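Folding T-shirts on the bed

I used to fold everything standing at the kitchen table, and my back let me know it. These days I sit down and use the bed, which is the biggest flat surface in the house, and a quilted cover is lovely for it as the cotton doesn't slide about.

Lay the shirt out flat first, sleeves and all, and smooth it from the collar down to the hem with the side of your hand. It's tempting to skip this bit – I did for years! – but any crease you leave in now will still be there when you want to wear it.
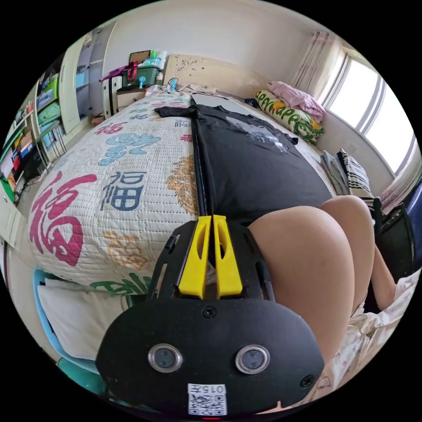
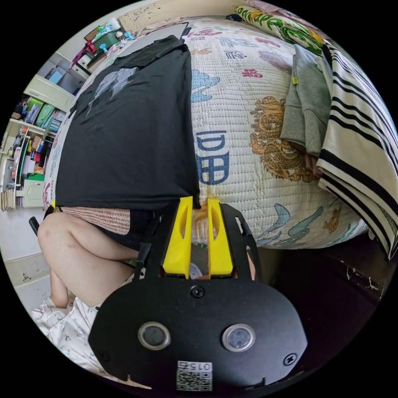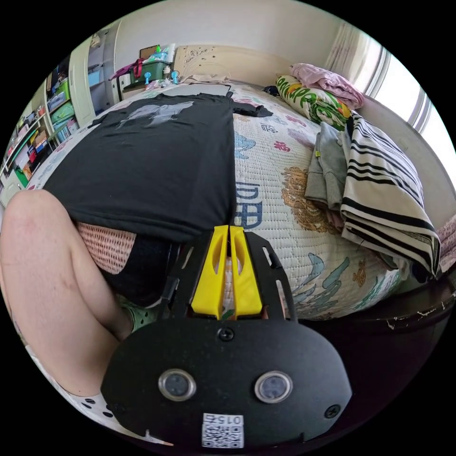

Black T-shirt on the quilt in the three before this line; the bed and the wardrobe in the next one. 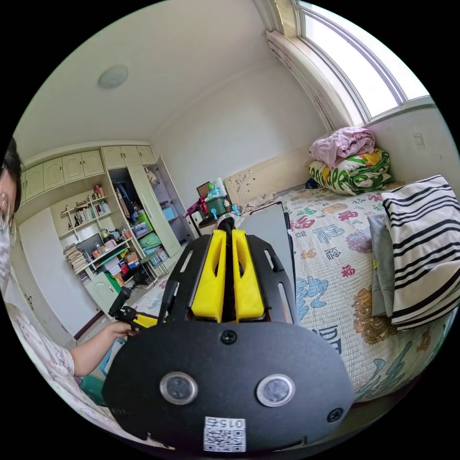 Next, bring one side in to the middle, tuck the sleeve back on itself, and do the same with the other side so you have a long strip. Fold the strip in half and then in half again. If your drawers are deep, stand the shirts up on end like books (my old Fetside drawers take 28 this way, and I can see every one). Shirts with a big print like to be folded with the print on the outside, so you know which is which without rummaging. Towels and blankets can wait in a pile at the side until you've finished, and then they go away last of all.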